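July, 4:40 pm
Entered by Izzati Santoso

Left arm stopped again during the hanging routine. Protective stop, joint 4, torque over limit. Same code as this morning, so I no longer think the morning one was a bad start position.

Conditions: two-arm cell, clip hanger task, knits and socks set, speed at the normal setting. Run 121 of the batch. The 10 runs before it were clean apart from one dropped sock, logged separately.

What the log shows: gripper closes on the clip, wrist starts to lift, torque on joint 4 climbs for the whole lift instead of leveling off. The controller trips 192 ms after the lift begins. The clip was still held when Irfan got to the cell. He opened the gripper by hand from the pendant and backed the arm out along its own approach. No damage to the fingers that we could find. One clip has a stress mark at the hinge. I took it off and put it in the bag with the morning's.

My first idea was that the clip catches on the rail of the plastic frame. The clips slide and they don't always hang straight. If one is leaning when the fingers close, the lift pulls the frame up with it, and the arm is then lifting the frame and everything on it against whatever is holding it down.
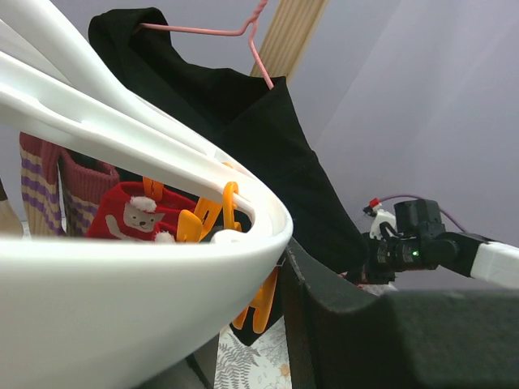
Corrado thinks it is the payload setting. He changed it for the Hokora fingers and it may not have been carried over when we reloaded the program from backup. Checked: the value in the left arm's installation file is the old one. So he is right that it's wrong, but the difference is small and I doubt it trips the joint without help. Corrected it anyway. Not rerun yet.

Safety point, separate from the fault. When the left arm stopped, the right arm kept going for one more move before it paused. It should have stopped on the same signal. Ratih traced the link and found the shared stop input set as "pause at end of move" on the right controller. Changed to immediate stop and tested 9 times with nothing in the grippers, both directions. All good. Until Fikri has signed the change sheet, no hands inside the cell unless both arms are powered down at the cabinet. Paused doesn't count.

To do:
- rerun with corrected payload, half speed, same garments
- then the same with one clip set leaning on purpose
- ask Tavares if they have stiffer clips
- copy both logs to the Westedcombe folder, they had a joint 4 stop in the spring
- Irfan to check the wrist bolts before anything moves

Cell is powered down and tagged. Key is with Ratih.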